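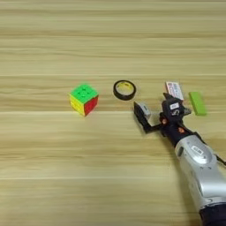

A puzzle cube with its visible sides solved, a roll of black tape and a small box on a wooden table.

Frequently asked questions: small items, table games and the swap table

Last updated 19 Feb 2024

These answers are for members and guests of the Pindstead Games Room. If your question is missing, please write to Rafail Gavalas at the desk, and he will answer in one or two days.

What can I bring to the swap table?

You can bring puzzles, small games, cards, dice and simple craft supplies. The item must be clean and it must fit in one hand or in a shoe box. Bigger games go on the shelf by the door, and for these you need to fill in the long form.

Can I bring a puzzle cube that is mixed up?

Yes, of course. We accept cubes solved or mixed. Many people prefer to take a solved one, so if you know how to solve it, please do it before you leave it with us. If you do not know, leave it anyway and somebody at the Janska table will be happy to have it for the evening.

Please turn every side of the cube a few times before you bring it. If it gets stuck or if a piece falls out, tell us and we put it in the repair drawer.

My cube has become stiff. Can I put kitchen oil in it?

Please do not. Kitchen oil becomes sticky after some weeks and it collects dust. Use one small drop of silicone oil made for cubes, turn the cube for one minute, and wipe the outside with a dry cloth. We keep a bottle at the desk and you can ask for it.

Do you accept tape, even if the roll is already started?

Yes. We use a lot of black tape for marking lines on the floor and for closing boxes. A started roll is welcome if there is still a good amount on it. Fold the end over by one finger width, so that the next person can find it.

How should I store a roll of tape at home?

Lay it flat on its side, away from the heater and away from the window. When a roll stands on its edge for a long time it can lose its round shape, and the edges pick up crumbs and hair. I made this mistake with three rolls last December.

May I put tape directly on the wooden tables?

No. The glue can leave a mark on the wood and it can pull off the finish. If you need a line for a tournament, ask for the Liapis mat, which has the lines printed already.

What about items that are in a box?

Leave them in the box if you still have it. Write the contents on a piece of paper and put this inside, also when there is printed text on the outside. Very often the box says one thing and inside there is another.

We cannot accept medicine, food, or batteries that are out of their package.

How do I clean the table after I use it?

Use a cloth that is damp but not dripping, and wipe along the grain of the wood. Then dry it with the second cloth. Please look also at the seams in the top, as glitter and small beads like to stay there. A soft brush from the blue bucket helps with this.

How long can my item stay on the table?

It can stay for 30 days. After this we move it to the Balus cupboard, where everybody can take from it freely. We do not call the owner before we move it.

Can I reserve something?

Only for the same day. Put a paper with your name under the item and tell the person at the desk.

Do I have to bring something if I want to take something?

No, it is not necessary. We ask only that you do not take more than two things in one visit.

I left my own cube on the table by mistake. What can I do?

Come to the desk as soon as you can. Describe the colors and any scratches or stickers, and we will look in the cupboard together. If another person has already taken it home, we can put a note on the board for you, but we cannot promise that it comes back.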